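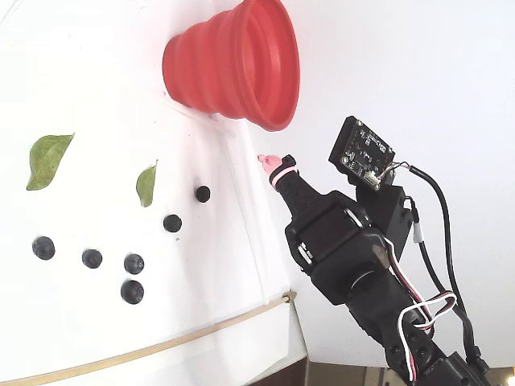 Tramier Court Recorder, desktop model

The Tramier is a sound recorder for courtrooms and hearing rooms. It keeps each voice on its own channel, so the clerk can later listen only to the witness, or only to the judge, when two people have spoken at the same moment. It is made by Humura and sold with everything you need for one room of ordinary size.

What the recorder does

Up to seven microphones can be connected at the back. Each one has a small light which is green when the channel is recording and red when it is muted. The mute button for the bench stops the sound from the judge's microphone only, and the time of each mute is written in the log.

All sound is saved twice, on the internal disk and on a removable card. If the card is full or is taken out, the recorder goes on with the disk and gives a short signal on the screen. There is no sound signal, as this would disturb the hearing.

The internal disk holds over 500 hours of speech. When the power fails, the battery keeps the unit working for 90 minutes.

Notes and marks

The clerk can put a mark in the recording with one key – for example when a new witness is sworn, or when an objection is made. Marks can be given a name during the hearing or afterwards. The case number is typed one time at the start and appears on every file from that hearing.

For sealed hearings, choose "Closed session" before you press Record. The files are then locked with a second password and do not appear in the public list. Please keep this password in a safe place, we are not able to recover it.

We use cookies to remember your country and your basket. Accept | Change settings

In the box

Recorder, power supply, one memory card, four table microphones with 300 cm cables, printed guide. Foot pedal for typists is sold separately under the name Dollik.

Installation and training

Our partner Awasthi can install the recorder and check the sound in your room. Savita Kushwaha gives the training for clerks, which takes one morning. For prices and for questions about older models, please write to Prapai Intarasuk in the sales office. Orders placed before the end of November include the training without extra cost.

Page updated August 25, 2025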